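Vuvanbridge Household Food Price Diary

README, second release

What is in the folder

Grocery prices written down by households in Vuvanbridge, as paid, from receipts where a receipt survived and from memory where it didn't. The main table is prices.csv. There is a second table, shops.csv, and a notes file that you should read before either of them.

I inherited this data set from Junaid Butt, who believed in it more than I do. He wanted to show that people in the east of town pay more for the same basket. That may be true. I don't think this data shows it, and I would ask anyone who plans to quote it to get through the section on problems first.

How it was collected

Households were asked to log every food purchase for 20 weeks, starting in December. Each entry has an item name, a size, a price, a shop and a day. Staples were on a printed list (milk, bread, butter, eggs, flour, onions, cooking oil) and everything else was free text. The free text is a mess. "Butter" might be a single stick, a box or a tub of spread, and the size column is blank often enough that unit prices for butter should be treated as guesses.

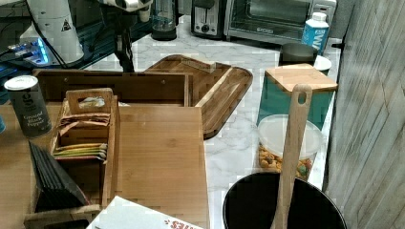 Kitchen counter with toaster, toaster oven and blender.

Entries were typed up by Zubaida Rajput and Daniyal Soomro. They worked separately and didn't agree on how to spell anything. I have merged the obvious cases and left the rest alone, so you will find "wholemeal," "whole wheat" and "brown" as three kinds of bread. Maybe they are.

Columns in prices.csv

hh: household code. Codes were reused once when a family dropped out. See notes.
item: as written, lower case.
item_std: my cleaned version. Blank means I gave up.
size, unit: as written. No conversion has been done.
price: what was paid, after any discount, if the diary keeper remembered the discount.
shop: key to shops.csv.
day: day of the week only. The original dates were dropped for privacy, a decision I would not have made, as it rules out any decent look at price changes over time.

Known problems

The households picked themselves. They are people who were willing to write down the price of an onion for months, and I doubt they shop like their neighbors.
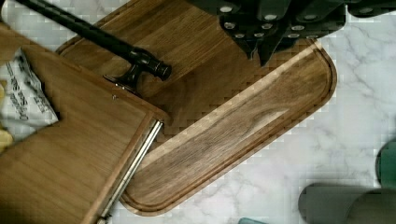
Saturday is badly overcounted. Several diaries were clearly filled in once a week from a pile of receipts, with the whole pile given the same day. Don't build anything on the day column.

Saveo had two branches in town at the time and shops.csv treats them as one. The market stalls, on the other hand, each have their own code, even where two codes are the same stall under a different cousin. Junaid's first write-up found that prices at the market "vary widely." Of course they do, if you slice them that thin.

Almost 2000 rows have no receipt behind them. They are marked with a 0 in the receipt column. When I drop them, the gap between east and west shrinks to something I would not bet lunch on. Tahira Sethi ran the same check with her own code and got a slightly larger gap. Both scripts are in the folder, and we have not worked out why they differ. 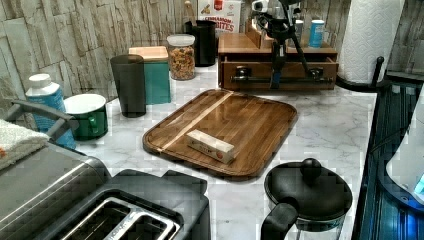 Loyalty card prices are another headache. Swati, the discount store by the bus station, prints the full price on the receipt and takes the card savings off at the bottom, so the line prices are too high for cardholders. There is no column saying who had a card. Rizwan Yousafzai suggested taking 5 percent off every Swati row. I asked where the 5 came from and did not get an answer, so no correction has been made.

What it might be good for

Teaching people to clean data. Looking at which package sizes get bought. Possibly comparing eggs, which nearly everyone logged in the same way.

What I would not use it for

Any claim about inflation, any claim about poverty, any map. A local news site has already made a map – please don't make another one.

Changes since the first release

Fixed 7 shop codes. Removed one household that had logged restaurant meals. Put back the original item text, which had been overwritten.

Corrections are welcome if they come with the row number.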